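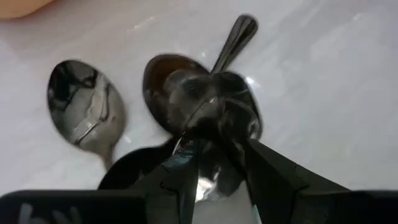 Akosua Darko asked last week whether shiny cutlery is a fair test for a homemade arm, and I've been chewing on it ever since, so let me give it a good part of these notes.

My feeling is yes, provided you begin slowly. A spoon's neck is narrow and its bowl is heavy, so the fingers have to meet squarely or the whole thing swings round on you (I have chased a good many across the workshop floor!). Glare is the other nuisance. Polished metal on a glossy top throws the light back at the camera, and your program may see edges that aren't there at all.

For Tuesday's session, please

set finger speed to 30 percent
make 10 grasps at the neck, then 10 at the handle
write down every slip, even the embarrassing ones
try again with the overhead lamp off

Kwan-ho Lai has printed spare fingertips, and they're in the drawer under the Grumton bench. Bring your own screwdriver if you can, as ours do wander off.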